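Robot hand keeps pushing the second plate when it goes for the first one (student project, dish rack)

Posted by Styliani Triantafyllou

Hi all! I'm in a two-person team at Brurport doing our end-of-year robotics project, and we picked unloading a dish rack because it sounded easy. Ha. We have a multi-finger hand with a small camera down at the wrist, and the job is to reach in, take one plate by the edge and put it on the counter. Cups are fine. Bowls are mostly fine. Plates are driving me up the wall.

The trouble is the gap. To get a grip, the fingers have to go in between one plate and the next, and there's just not much space in there once you count the thumb. The fingers go toward the plate we want and the thumb ends up on the neighbor. Then we close the hand and the neighbor shifts, or both plates come up together and I make a noise my partner Filippos has started imitating.

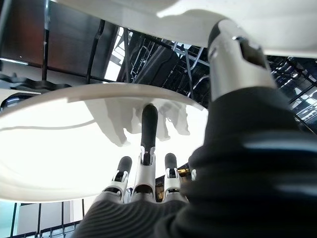

Wrist camera view, hand between the two plates, thumb against the upper one.

We've logged 166 tries on plates so far. I've changed the approach angle, slowed everything down, and tried coming in with the hand half closed, which helped a little with the getting in part and did nothing for the thumb. The other thing is lighting. The plates are plain white and really bright on the camera, and the fingers throw a shadow right across the one we're reaching for. Our edge finder sometimes decides the shadow is the rim – you can guess how that goes.

Is there a smarter way to plan this grasp, or should I be looking at the vision side first? Demo is in July and I'd love to not be the team that brought plastic cups.

Panagiotis Kontogiannis

Oh I know this one, we did table clearing in our club at Adport and had the same fight with saucers.

I'd leave the vision alone for now and fix the thumb. It sounds like you're sending the whole hand in as one shape and closing everything at once. Try splitting it up. Keep the thumb folded flat on the way in, let the fingers find their plate, and only then swing the thumb around to the other face of the same plate. If the thumb never has to share the gap you get a lot of room back. You'll probably need to rotate the wrist so the rim of the plate sits between thumb and fingers before you close (we wasted ages trying to skip that bit). Depending on your rack, it can be easier to come in from the side than straight on.

Also check your motor current on the thumb. If it jumps before you've told the hand to close, you've hit the neighbor, so back out and try again. We put that in as a simple stop rule and it saved us a pile of crockery.

For the shadow, add a second lamp on the opposite side, or find the rim before the hand gets close and then stop updating it for the last stretch. We did the second one because it was free.

Leif Holmgren

just space the plates out more? use every other slot

Despina Nikolaidis

Leif's answer is cheating a bit but I'd do it for a day, so you know the grasp itself works when there's room. Then move the plates closer one slot at a time and watch where it starts failing.

I help with the student bench at Plestbridge and I agree with Panagiotis about the thumb. One thing to add: start with the plate at the end of the row, where there's a neighbor on one side only. If your code picks the target by "biggest white blob," it may be going for one in the middle every time. Ours did, and it took us two weeks to notice.

Styliani Triantafyllou

Thank you!! We do pick by biggest blob, so that's getting changed tonight. Thumb-last is next on the list, and I'll post the new numbers once we've run a decent batch.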